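Operations Diary, Mundberg Site
Jan 15, 2020

The second review of the handling trial was held this morning in the upstairs meeting room. The floor team attended in two groups so that the benches were never left without staff. I chaired both sessions and have written up my notes below while they are fresh.

The trial concerns household goods: storage bins, lamps, small planters and similar items that come back from Titby and must be checked, sorted and sent out again. Until August this was done entirely by hand. The arm now does the first lift and the first placement. Staff do the inspection, the cleaning and the decision on whether an item may be sold. That division was agreed in writing with the floor team before any equipment was ordered, and I recorded again today that it stands.

Throughput was discussed first. The bench handled 572 items in the last full week of the trial, against a target of 900. The gap is considerable. The first group was of the opinion that the target had been set from the supplier's literature and should be revised. I am inclined to agree, and will say so in my report to the Colombo office.

Clear plastic was the longest item on the agenda. Bins that arrive nested must be separated before inspection, and the grip settings supplied with the Amutance software were not written with thin rims in mind. Of the stops logged since the start of the trial, 154 concerned nested bins. Staff have been clearing these themselves - a task that appears in no job description - and they asked that the time be recorded. It will be, beginning with the next shift sheet.

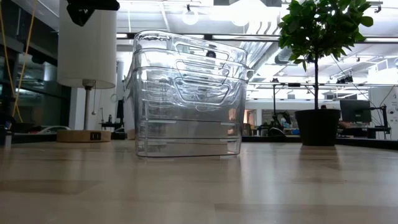 The matter of attention was raised in the second group, and I thought it the most useful part of the day. Several members of staff reported that their hands are less tired than they were last year but that they go home with sore eyes and a short temper. Watching a machine for the moment it goes wrong is work of a different kind, and our rest breaks were planned for lifting. I have undertaken to propose shorter turns at the bench, with a change of task between them. The rota will have to be redrawn and I do not expect it to be popular with the early shift.

Two of the longest-serving packers asked directly whether positions would be lost. I repeated the commitment given last summer, that no post will be removed during the trial. I was asked what would follow the trial and could not give an answer. I did not think it proper to offer one. The question has been minuted in full.

Training was covered briefly. Those who wish to learn the grip settings may do so in paid hours, and five have put their names down. The manual is over 1000 pages long and poorly indexed - a short bench guide is to be written by the staff themselves and checked by engineering.

Outstanding: revised target, rota proposal, new line on the shift sheet, reply to Colombo regarding the spare grip pads. The chairs in the meeting room also need to be returned to the canteen.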